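Tourism Product and Experience: notes for the lodge unit

OK, so these are the notes for the session on how small lodges price themselves and what the guest thinks they're buying. I've typed them up a bit more fully than usual as a few of you have been reading on your phones and told me the slides made no sense without me talking over the top. Fair enough! Read them with the Rekik case open next to you if you can.

Last time we got as far as the difference between a room rate and a package rate. Quick recap for anyone who missed it. A room rate buys you a bed and whatever the property throws in with the bed. A package rate (you'll see "all-inclusive", "fully inclusive" and "full board plus activities", and they're not the same thing, please check the fine print every single time) bundles the meals, the guiding, the transfers from the airstrip and sometimes the laundry and the drinks. Remote lodges lean heavily on packages. Where else is the guest going to eat? There's no café down the road, there's barely a road.

Now to Rekik. It's a river lodge with nine tents, all on raised decks, and it sells only through packages. The minimum stay is two nights. I want you to think about that minimum stay for a minute before you read on, and write down who it helps.

Most people say it helps the lodge, and it does. A one-night guest costs nearly as much to look after as a two-night guest. Somebody has to meet them at the airstrip, somebody has to strip the tent, the linen goes through the wash either way, and the kitchen has bought for them. But it also helps the guest, who would otherwise arrive at lunch, be tired all afternoon, go out once at dawn and leave thinking the place was overrated. Then they write a review saying so. I've read an awful lot of those reviews — far too many, my partner would say — and a good share of the cranky ones are from people who simply didn't stay long enough.
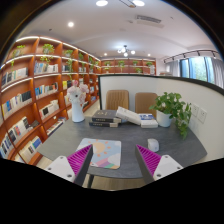 Notes by Asabe Akpan
April 22, 2020
14 shares | 3 comments

Right, positioning. Sani is the one I'd like you to set beside Rekik, since on paper they look like twins. Similar size, similar country, similar season. Sani takes single nights, sells room-only if you ask nicely, and lists itself on every booking site going. Rekik won't touch the booking sites and takes nearly everything through a handful of agents and its own reservations desk. So which one is doing better?

I'm not going to give you the answer, but I'll give you the bits you need. Occupancy at Sani in the high season sits at 95 per cent, and that looks wonderful until you work out what's left after commission. Rekik runs emptier and earns more on each occupied tent. Neither of these is wrong. If you've got a bank loan and a payroll to meet every month, a full house has a lot going for it. If you own the place outright and your selling point is quiet, filling it up can spoil the very thing people are paying for.

Some words you need to be able to use properly by now: occupancy, average daily rate, yield, net rate, rack rate. The one that trips everyone up is net rate. It's what the lodge gets after the agent has taken their slice. When an agent asks a lodge for its "nets" they want the price they will then mark up. If you quote them the rack rate by mistake you've either lost the booking or started a very awkward phone call. I did this in my second week at a safari company called Vistance and I can still hear the pause on the line.

Seasonality. You all know the basic shape: high, shoulder, low (or "green", if the marketing people have got to it first). What I'd like you to notice is how the lodges treat May. Rekik closes altogether. Staff take leave, the decks get re-oiled, the vehicles go in for the sort of work you can't do with guests waiting. Sani stays open at a low rate and picks up residents and the odd photographer who likes a dramatic sky. Pillis, the third property in your reader, does something cheeky and sells the whole lodge to a single group, with one cook and a skeleton crew. I love this as an idea. I'm less sure about it as a business, and Tekle Birhane, who wrote the costing chapter, is even less sure than I am! Have a look at his fuel and generator lines and see what you make of it.

One more thing on inclusions, as it came up in the tutorial. Someone asked whether park fees belong in the package. There's no rule. Lodges that leave them out look cheaper on a comparison page, and the guest gets a nasty surprise at checkout. Lodges that put them in look dear, then have to reprint everything when the fees go up. My own view is to put them in and say so loudly, but I've met plenty of sensible managers who disagree, and a couple of them are richer than me.

For next time, please do the reading on guiding and guest ratios, chapter 9, and have a go at the short exercise. Take any lodge you like, find its published rate, and list everything you think the rate covers before you look at the inclusions page. Then look. Half a page is plenty. Write it in normal sentences, I don't want a table. If you picked Rekik or Sani pick another one, we've done those to death.

Also the link to the Pillis rate sheet in the reader was broken and I've put up a new copy. The colours are horrible but the numbers are right.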